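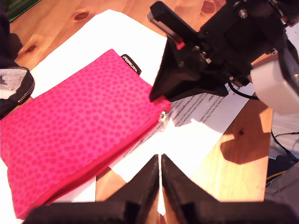
The bus to Clisville leaves Wunport station from a stop with no shelter, and by the time it let us off at the old seed warehouse most of the visitors had stopped talking. Then somebody in a fleece vest opened the door, handed out lanyards, and told us we were going to see the future of tidying up.

I have been told this before. I have been told it in hotel ballrooms and in a tent. Once it was a machine that folded towels, provided the towels were all the same towel. So I went to the Haugen open day with low hopes and a packed lunch, and I came home with slightly higher hopes than I had when I left.

Haugen is a small company that builds robot arms and the software that runs them. Its current project is called Cemenora, a name the staff pronounce three different ways. The aim is an arm that can deal with the stuff on an ordinary desk or table: pick up the pencil case, close the bag, put the papers in one pile. The company hopes to put it first in school resource rooms and in the homes of people who have trouble using their hands. A brochure on the chair says all this in larger type.

The first thing to report is how dull it looks, and I mean that partly as praise. There is no smiling face on a screen. There is a wooden table with the kind of clutter you would find on mine, and a lot of black hardware hanging over it. In the run I watched longest, the item in question was a hot pink pouch with a red zipper, lying crooked across a big sheet of white paper, with a page of dense print next to it and an open black bag off to the side. One black finger hung just above the corner with the zipper pull. It stayed there long enough for a man behind me to ask if it had crashed.

It had not. "It's thinking about the zipper," said Vibeke Mogensen, who runs the manipulation team and had drawn the job of standing next to the table all day. She corrected herself at once. "It isn't thinking. It's choosing between grasps and it doesn't like any of them."

I liked her for that. Most of the people who show me robots say "thinking" and leave it there.

Soft things are the trouble. A hard box stays a box when you pinch it. A cloth pouch sags and bunches, and the place where you meant to grab is no longer where it was. A zipper pull is worse, a little sliver of shiny metal that can flop either way. Mogensen said the strong light over the table is set up to be unkind, since people's kitchens have windows in them. On white paper the glare can wash out an edge completely, and the arm throws its own shadow across whatever it is trying to see.

When the arm did move, it came down slowly, closed, and got hold of the pouch by its corner. It lifted. The pouch swung, turned halfway around, and slid out. A few people clapped anyway. The second try held, and the pouch went to the edge of the table, where it was let go with a small slap. From start to finish this took longer than it takes me to find my glasses.

The number on the wall poster was 377 successful pick-ups out of 400 in the week before the open day. That sounds very good. I asked what counted as successful. The answer, given without any fuss, was that the object had left the table and stayed in the gripper for the length of a slow breath. Putting it down in the right place was scored separately. That figure was not on the poster. When I asked for it, Mogensen went and found it on a laptop: 198 of the same 400.

So roughly half. I wrote it down twice. There is a great distance between a machine that picks up your pencil case and one that puts it where you can find it again, and for the people this is supposed to help, the second part is the whole job.

I also asked how much of the day was done with a person at the controls. At many demonstrations this question makes the room go cold. At Haugen it got a straight reply. In the morning session a member of the team was steering the arm, in order to record how a person would go about it. In the afternoon it ran from what it had learned. The sign on the table did say so, in small print, though I doubt many visitors bent down to read it. The two women next to me were sure that everything they had seen, morning and afternoon, was the robot's own work, and they were impressed mostly by the morning.

The afternoon was jerkier. The arm went twice for a spot on the paper where there was nothing but a knife-edge of shadow. It nudged the printed page sideways and then treated it as a new object. I timed one attempt at the pouch at about 30 seconds from first movement to release, and another I gave up on and went for coffee.

What would it cost? No price yet. Who fixes it when it breaks? "We do," said the man in the fleece vest, and when I asked who would do it in a town four hours away, he said that was a December conversation. It was not clear to me which December.

A retired teacher from Wunport asked the best question of the day. She wanted to know whether it could open the pouch and get a pen out. Mogensen said no. Could it do that by next year? She looked at the table for a while. "The pull, yes, I think so. Getting the pen out, I wouldn't promise you."

I have a stack of brochures at home that promised me the pen. The bus back was late, and the heating in it was stuck on high – we rode with the windows open all the way to Wunport.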